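Equipment Planning Coordinator (Robotics), Sillgate

Full time, on site, with one day a week from home once you have settled in
Reporting to: Beathag Lennox, Head of Operations
Applications close at the end of August

Hello, and thank you for stopping to read this. We know job ads can be a slog, so we will try to tell you what the work is like and what we need help with, and leave out the parts that every company says about itself.

Sillgate is a team of 27 people working on household and light-assembly tasks for robot arms. We have been growing for a while now, and our buying has grown right along with us, mostly in the form of a shared spreadsheet, a drawer of receipts and a great deal of goodwill. It has served us well enough, but we have reached the point where two teams can order the same bracket in the same week while a third team waits on a cable, and we would very much like somebody kind and organized to come and take charge of it.

What you would be doing

You would own the equipment plan for the whole lab. That means sitting down with each team at the start of the quarter, finding out what they want to do and what they think they need to do it, and turning that into a budget that Beathag can sign. You would get quotes, compare them, place the orders, follow them up when they go quiet (they do go quiet) and make sure that what arrives gets tagged and entered before it disappears onto somebody's bench.

Any single purchase over $3000 goes through a short written case, and you would help the engineers write those. Most of them are wonderful at explaining why a gripper is interesting and a little less wonderful at explaining what it will cost to keep running. You would also look after our service agreements, the spares list and our accounts with suppliers. Our two largest are Gernex, for arms and controllers, and Dissanayake, who do our machined plates and brackets and have been very patient with our drawings.

In your first 90 days we would hope to see a proper inventory, a calendar of renewals and a first draft of next year's equipment budget. We don't expect it to be perfect! A draft we can argue over is fine.

Who you would work with

Beathag runs operations and would be your manager. Day to day you would spend just as much time with Hashini Rathnayake, who leads the data collection group and is easily our heaviest user of small hardware. If you like knowing what the things you buy are for, you will enjoy her corner of the building, and you are welcome to spend as long there as you like.

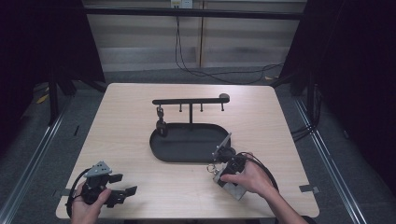
Budgeting for a collection station takes more thought than the big purchases do, and it is the part of the job we would most like you to enjoy. An arm is one line on a quote, and a station is a long string of little ones. The hand-held grippers get used in pairs, one to each hand, so every order doubles before you have begun, and then each one needs its own metal plate and its own cable. After that come the props, like the black rack with its hanging pegs and the oval tray it stands over, and the table to put them on. None of it is expensive alone, and all of it has to be there on the same morning. We are planning more stations at our Binau site next year, and the parts list for those would be yours to build with Hashini from the first line.

What we are looking for

Some experience of purchasing or budgeting for a lab, workshop, school, theater, clinic or anywhere else with a lot of equipment and not quite enough shelf space. You should be comfortable in a spreadsheet and happy to pick up the phone. A robotics background would be nice but is not required, as we will gladly teach you the vocabulary. It does help if you can tell an engineer "not this quarter" and still be invited to lunch.

Hours and benefits

40 hours a week, with a start any time between 7:30 and 10 in the morning. Health and dental cover from your first day, paid parental leave, and a training allowance you can spend on a purchasing certificate if you want one.

How to apply

Send a resume and a short letter to Beathag Lennox through the form on our careers page. In the letter, please tell us about something you bought for a team that turned out to be the wrong thing, and what you did next. A page is plenty. Interviews are in person and include a walk around the lab with Hashini, so wear comfortable shoes, and let us know beforehand if there is anything we can do to make the visit easier for you.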